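Virnine Open Day Recordings – README

This folder holds the recordings and notes from the open day of the Virnine project. Visitors of the day were invited to take a hand-held gripper and do small tidying tasks with it. The recordings were made with the same tools that we use in our daily work, and the task sheets were shortened for the public. Please read the whole page before you copy anything.

Contact: Siiri Zariņš, Tolemside

What is in the folder

recordings/ – one subfolder for each visitor session
notes/ – the remarks written by the helper at each table
sheets/ – the task sheets as they were printed for the day
changes.txt – list of corrections

There are 41 sessions. A session is one visitor at one table, from the moment the helper gives the tool until it is given back. If a parent and a child shared the tool, we kept it as one session and wrote this in the notes. The notes are in English, but a few were first written in another language and translated later by me, so small mistakes are possible.

The programme of the day

The open day had 3 parts. First there was a short talk about the Gavholm arm, which is the robot that should later repeat the movements. Then came the demonstration, where the arm cleared a small table by itself. It was slow and it dropped a cup, and the visitors liked this part very much. The rest of the time was for the hand-held grippers, and most of the material comes from there.

The task sheets

Sheet A: pick up one toy and put it in the tub.
Sheet B: take one toy out of the tub and lay it on the cloth.
Sheet C: free choice. The visitor says aloud what he or she will do and the helper writes it down.

Sheet C was added in the morning, after Sikder (they lent us the tables) asked if small children could also take part. It was the most popular one. For this reason the sessions are not balanced between the sheets, and you should check the sheet letter in the notes before you compare them.

How visitors held the tool

We gave each visitor the same short instruction: close the fingers slowly, lift a little, then move. Many people wanted to lift high at once. Soft and round toys were harder than expected for adults – children were often more patient.

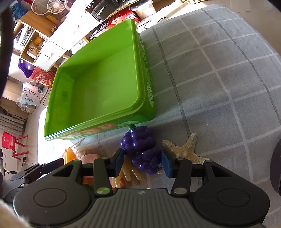
Page last changed: 4th May

The purple grapes are held between the two blue finger pads, lifted just above the surface, with the open green tub right behind them. In our notes this moment is called "small lift". We mark it separately from "carry", and the label starts when the toy leaves the cloth.

Known problems

In 25 sessions the start label is too late, because the helper pressed the button after the visitor had already begun. These are listed in changes.txt and will be corrected in July. The sound was removed from all recordings. Some notes use "basket" where the sheets say "tub"; both words mean the same thing.

Use

You may use the recordings for teaching and for research. Please do not try to find out who the visitors were. If you publish something, name the Virnine project and send a short message to Tolemside, so that we can add your work to our list.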